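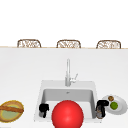
Credit: Reinhold Hagedorn / Trostine Press

Search this book Search Clear

Chapter 2
Hard Water and Soft Water

Water from a tap is never pure. Before it reaches a house it has fallen as rain, soaked through soil, and spent weeks or centuries in contact with rock. Along the way it picks up small amounts of whatever will dissolve. Most of these substances have no color and no smell, and a glass of water that contains them looks the same as one that does not. They show themselves in other ways. A kettle grows a pale crust. Soap refuses to lather and leaves a gray film. Glasses dry with spots on them.

Water that behaves like this is called hard water. It contains dissolved calcium and magnesium, usually both, in the form of ions. Water with very little of either is called soft water.

Chapter 1 dealt with how water is collected and stored. In this chapter we look at where hardness comes from, how it is measured, and what can be done about it.

2.1 Where hardness comes from

Rain is soft. As it falls it takes up a little carbon dioxide from the air, and as it sinks through soil it takes up a good deal more, given off by roots and by decaying plants. The result is a weak acid called carbonic acid. It is too weak to taste, but over time it dissolves limestone and chalk.

The main mineral in limestone is calcium carbonate, which hardly dissolves at all in pure water. Carbonic acid turns it into calcium hydrogen carbonate, and this does dissolve. The water carries it off underground until it comes out at a spring or is pumped up through a well.

Where the rock is granite or sandstone with little lime in it, the water stays soft. Two towns a short drive apart can therefore have very different water. The town of Erkau draws from deep wells in limestone, and its water is hard in every season. Surnen, in the next valley, takes its supply from a reservoir on granite. People who move from one town to the other often notice the change first when they wash their hair.

2.2 Temporary and permanent hardness

Hardness caused by calcium hydrogen carbonate is called temporary hardness. Heating the water reverses the reaction described above. Carbon dioxide is driven off, calcium carbonate comes out of solution, and it settles on the nearest surface as scale. This is the crust in the kettle.

Hardness caused by calcium sulfate or magnesium sulfate is called permanent hardness. Boiling does not remove it. Most hard water has some of each kind.

Scale conducts heat poorly. A heating element coated with it has to run hotter to warm the same amount of water, and in the end it may fail. In pipes, scale narrows the opening and slows the flow. Cold water can leave deposits too, as it does around a faucet or a drain, where drops evaporate and the minerals stay behind.

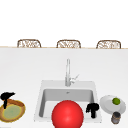
Is hard water harmful to drink?

Hard water is safe for most people to drink, and the calcium and magnesium in it are minerals the body needs.

2.3 Measuring hardness

Hardness is reported as the mass of calcium carbonate that would give the same effect, in milligrams per liter. One liter of water has a mass very close to 1000 grams, so a milligram per liter is nearly the same as one part per million.

The simplest test uses soap solution. A measured sample of water is put in a stoppered bottle, and soap solution is added a little at a time, with shaking, until a lather forms and lasts. The harder the water, the more soap is needed. The test is cheap but not very exact, and two students working side by side may disagree on what counts as a lasting lather.

Reinhold Kasten's class at the Petersen School tested two samples in October. The reservoir sample gave a result of 29 milligrams per liter. The spring sample gave 70. Both are low figures, and both waters would normally be described as soft, although the class needed noticeably more soap for the second.

A more exact method, titration with a compound known as EDTA, is described in section 2.5.

Key terms

hardness: the amount of dissolved calcium and magnesium in water
scale: solid calcium carbonate left behind by hard water
temporary hardness: hardness that can be removed by boiling
permanent hardness: hardness that cannot be removed by boiling

Before you go on

Find out where the water in your town comes from and what kind of rock lies under the source. Write down whether you expect the water to be hard or soft, and keep your note for the practical work in section 2.4.

Last updated 14 June 2026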